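Home | Stories | Submit | Archive | About

Scraps

The robot was called Reris and it belonged to the club, which meant it belonged to whoever stayed latest. In August that was mostly me.

Six of us that summer. Estmont had lent us the room until school started, and the regional meet at Bristholm was 6 days out when Ms. Ortner wrote the task on the board. CLEAR THE SHELF. Underlined twice. Then she sat down and ate a peach.

"Clear it of what?" said Beat.

"Paper. Bits of paper. The judges put them down, the robot sweeps them off. All three levels, counting the table."

"With what?"

"A brush."

Beat Bachmann did not like brushes. He had spent all of July teaching Reris to pick up blocks and he was good at it, he could get it to pick up a block and set it down so softly you had to look to see it had let go. Brushes were something else. A brush bends. A brush pushes a thing and the thing goes where it wants. He said all this, at length, and Ms. Ortner threw the peach pit in the trash from where she sat and said well, then somebody had better show it how.

So that was the week. Scissors, construction paper, tape we weren't allowed to use. I cut. Beat drove. Lina kept the log in her terrible handwriting - run, level, scraps left, who was yelling.

Run one, Reris hit the shelf. Run two, Reris missed the shelf entirely and swept air, very gently, for a full minute. Run three I don't want to talk about. The shelf went over and took my lunch with it.

"It doesn't know where the edge is," Beat said. He was lying on the floor.

"Tell it where the edge is."

"I told it."

"Tell it nicer."

He went home early that day. Didn't say bye. Lina wrote it in the log, B. left, and then crossed it out, and then I guess felt bad about crossing it out, because she wrote it again smaller.

Next morning he was there before me. Red jacket zipped up to the chin because the air conditioning at Estmont had two settings, off and Norway. He had the shelf set up and he'd put the scraps out himself, every level, and he had the brush in his hand.

"I'm going to do it," he said. "Me. By hand. And you watch where my arm goes."

"That's just cleaning."

"Yes."

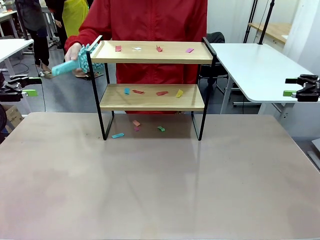 Top board first, starting at the left end.

I watched his arm. I'd never watched anybody clean anything before, not really, my mother would tell you that. He didn't push. I'd had it in my head that you push. He set the bristles down and sort of leaned, and waited, and then pulled the whole thing along in one go like closing a curtain.

"You wait," I said.

"What?"

"Before you move. You put it down and you wait a second."

He stopped. Did it again, slower. Put it down. Waited. He looked at his own hand like it had been keeping something from him.

"Huh," said Beat.

We did that all morning. He swept and I called it out, down, wait, go, and Lina typed, and when he got tired I swept and he called it and told me I was doing it wrong. I was. I pushed. By noon I was pushing less. My jacket was yellow and way too hot for this and I kept it on anyway, becuase Norway.

Around two we gave Reris the brush.

It put the brush down on the top board. It waited. Longer than Beat would have, long enough that Lina said "did it crash," and then it pulled, and the first red one went along the wood and over the end and down. Just like that. It turned over twice in the air.

Nobody yelled. Lina's log for that run says only 1 and then a drawing of a fish, which she has never explained.

It missed the next one. It missed most of them. The lower board was bad, it was always going to be bad, there isn't much room to get in under there and Reris has elbows like a folding chair. But it waited every time before it missed. You could see it. Ms. Ortner came in with her coffee and stood at the back through two whole runs and didn't sit.

"Who taught it to do that?" she said.

"Do what?"

"Hesitate."

Beat looked at me. I looked at the floor, which was all over paper.

"It's not hesitating," he said. "It's leaning."

She drank some of the coffee. She said Schwaiger had a robot that did the top board in 6 seconds, clean, she'd seen the video. She wasn't being mean. She just thought we should know.

"Did it do the bottom?" Beat said.

"The video stopped."

Beat grinned, first time all week, and held his hand out for the brush. I got down on my knees and started picking up scraps. Red, yellow, the blue one with a corner gone. I'd cut 100 of them by then and I was starting to know some of them by sight. Put them back up. Top, bottom, table.

"Again?" said Lina.

"Again," said Beat. Down. Wait.

Comments (4)

marrowfat: "off and Norway" lol. my old school had the same AC

T. Pell: Wanted to know how Bristholm went! Is there a part two??

quietgoose: The fish. I need to know about the fish.

dunmoor_reader: small typo, "becuase", near the yellow jacket bit. Liked this a lot. My daughter's team had a sweeping task one year and the crying was unbelievable, mostly mine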